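Ticket 1911: Faucet at the mezzanine-side sink
Site: Brilbridge
Opened by: Dexter Bellamy
Status: Waiting on part
Priority: Low

10 August 2026
Lever is stiff and the spout keeps dripping after shutoff. Left a measuring cup under it and got 50 ml in 7 minutes.

Update 1
Shut the supply valve and pulled the cartridge. Seal is worn on one side. Same fault was logged in March and closed without a new part.

Update 2
Cartridge ordered from Thibodeaux. Old one refitted for now. Please close the lever all the way and keep cups off the basin.

Attachment

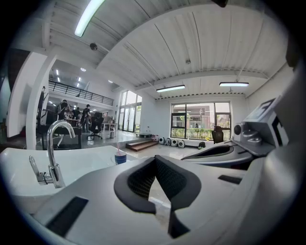
Next step
Fit new cartridge, retest drip, close ticket.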